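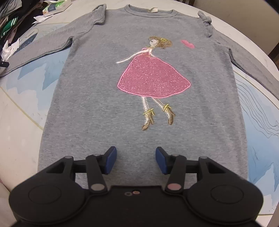
**Ostmont Magic and Cabaret Club - Wardrobe and Props Team**

Tips for the winter shows, 2021-12-24

We have 14 performers in the January program and one small room for all the clothes, so please read this before you bring your things.

**Stage clothes**

Turn every embroidered piece inside out before you wash it. Use cool water and a short, gentle cycle. If the stitching has metallic thread, wash it by hand, and do not wring it. Iron from the back side only, with a folded towel under the embroidery, so the thread stays round and does not become flat and shiny.

Do not hang heavy knits. Fold them on a shelf, because a hanger makes points in the shoulders and under the lights these points are very visible. Yuk-lan Pan had this problem with her whole clown costume last winter, and steam helped only a little.

Makeup on the collar: first shake off the powder, then put one drop of dish soap and press with a white cloth. Wait 5 minutes and rinse from the inside. Never rub foundation when it is dry.

**Silks and ropes**

Silks for the vanishing tricks should be washed one color at a time. The red ones still lose color after many washes. I iron them when they are a little damp, on the lowest setting, and roll them on a cardboard tube - folding leaves a cross in the middle.

Cotton rope becomes gray from hands. Put it in an old pillowcase, tie the top and wash it at a low temperature. Dry it stretched between two chairs, or it will curl. Before cutting, wrap the place with thread and cut through the thread.

**Cards and coins**

Keep cards away from the radiator. Oliwia Lis wipes hers with a dry microfiber cloth after each rehearsal and keeps them under a heavy book, and they last a long time. For copper coins use vinegar with a bit of salt, then rinse very well and dry at once.

**Glue and tape**

The Stendaner tape holds well on painted wood but it takes the paint with it if you leave it overnight. Warm it with a hair dryer and pull slowly, flat to the surface. We have 200 safety pins in the blue tin - please close the lid.

Questions about sewing go to Yen-ting Lo, questions about props go to Ka-ming Chien.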